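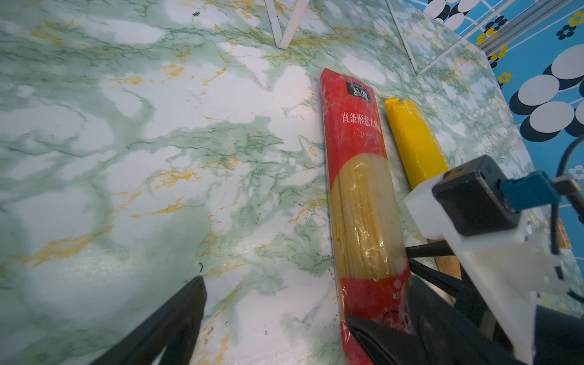

Sunita Escobedo wrote under my last review that I should stop praising cheap pots and try one proper pasta pot with the strainer inside, because she has used hers for years and would not go back to a colander. I answered her that I had no space for it. Then in June my old pot lost a handle, so I bought the Skona with insert, and I have cooked in it almost every day until now.

The pot is steel, tall and quite narrow. It comes with a glass lid and one insert with holes, which hangs on the rim and does not touch the bottom. I paid 70 dollars in the Gallagher store near my work. The Trosix pot of the same shape was 93 and I held both in my hands for a long time. The Trosix has a thicker base. The handles of the Skona are wider and I can put my whole hand in them with an oven glove, so I took this one.

First, the good things. Long spaghetti goes in standing up, and after a minute it bends and sinks by itself. I do not break it, my mother-in-law would see it. When it is ready I lift the insert, let it drip a little over the pot, and carry it to the pan with the sauce. The cooking water stays in the pot and I can take a spoon of it for the sauce. With the colander I always forgot this and the water was gone in the sink.

It is also good for potatoes and for corn. I tried eggs too, but one cracked when I lifted, so for eggs I keep the small pot.

Now the things I do not like. To cover the pasta you must fill the pot quite high, because the insert stands above the bottom and all the water under it is doing nothing for you. On my stove the full pot needs 22 minutes to boil with the lid closed. My old wide pot was much faster with less water. If you come home hungry at eight in the evening you will feel this difference.

The holes in the insert are a little too big. Penne and fusilli are fine. Very small pasta for soup falls through, and rice you can forget completely. Also the starch dries around the holes, and if I leave it until the morning I must go with a brush from both sides. The booklet says it can go in the dishwasher. In mine it fits only lying down, and then there is no place for the plates, so I wash it by hand.

The lid has a small steam hole, but with the heat on high it still boils over. I put the heat to medium after the pasta goes in and leave the lid off.

One more point about storage. The insert stays inside the pot and the lid goes on top upside down, but the whole thing is too tall for my lower shelf. It lives now on top of the fridge beside my Temari rice cooker, and I take it down with two hands.

Would I buy it again? For a family of four, yes. For one person, I think a normal pot and a colander for 30 dollars together is enough. Sunita, you were right about the sauce water, but my colander stays in the drawer for the soup pasta.

I give it four stars from five.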